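Robot Manipulation Lab, Handout 6
Fault case: contact loss in the Komar knob task

Revised November 6, 2020

The task asks the arm to turn a knob on the panel and leave the loose pieces where they are. The Todby controller was trained in simulation for 660 episodes and then tested on 40 new layouts. Several runs ended with a force fault. In the log for run 1727 the stop came at step 700, with the fingers still open.
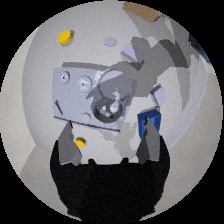 Fig. 6.1. Simulated gripper view, fingers spread. The tip of the right finger overlaps the blue object.

Overlap in a single view does not prove contact. Depth has to be read from the contact log. Check the log before assigning a cause.

The cause in run 1727 was a collision mesh left out of the scene file. Kenorier's planner treated the space as free and drove a finger into a body that only the physics engine knew about. The force limit then tripped, as it should.

Before the next session:
Load the scene in Timmermans and list every body without a planner mesh.
Rerun 1727 at half speed with the force limit unchanged.
Do not raise the limit to clear the fault.

Hand in the body list and both force plots.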